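Search the help community Enter keywords

We use cookies to remember your sign-in and to measure visits. Accept / Manage settings

Right arm stops with a joint fault when moving between basket and hanger

Styliani Fragkou

Our department operates a two-arm cell which takes garments from a basket and places them on wire hangers. Since September the right arm has stopped on a joint fault during the transfer from basket to hanger. The log holds 452 completed cycles and 23 stops, all with fault code 2136. The left arm has not faulted. The arms are controlled through Fliltano and the supplier, Clollby, has advised a full recalibration, which we carried out without improvement. Cell access is suspended while the matter is open. May I ask whether other users have met this fault, and what should be inspected first?

Adaeze Adebisi

Code 2136 is raised when measured effort at a joint exceeds the limit set for it. Recalibration will not remove the cause if something outside the joint is resisting the movement. Please inspect the wrist camera cable before any further work on the software. On our own cell the cable was fixed too tightly near the wrist and drew taut whenever the arm reached across the basket.

I would recommend the following order of work. Isolate the power and lock it off. Move the arm by hand through the whole transfer, if your model permits this, and note where the cable tightens or catches. Refit it with a longer loop at the wrist and elbow. Restore power and run at reduced speed — we used 80 per cent less than normal — with all persons outside the cell.

The effort limit should not be raised in order to clear the fault. It protects the joint, and it also protects anyone who has reached in.

Drillo

Had the same code, it was a loose connector. Swapped the cable and it went away. Worth a try.

Wike

I would support the second reply with one addition. A garment held by both grippers can also load the joints if one arm moves off before the other has released. Compare the time of each stop with the gripper commands in the log.

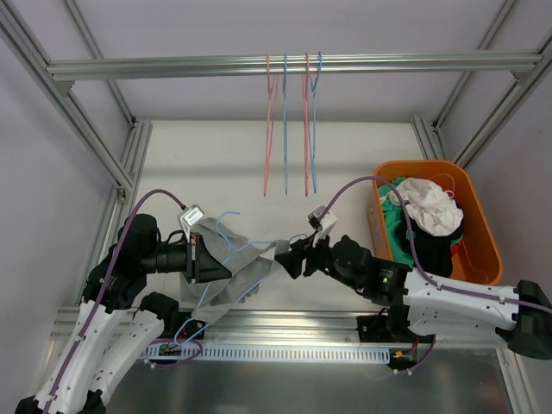 Should the stops fall within the handover, the release signal ought to be confirmed before either arm is allowed to travel. Should they fall earlier, the cable remains the more likely cause, and the connector at the camera end may be checked during the same isolation.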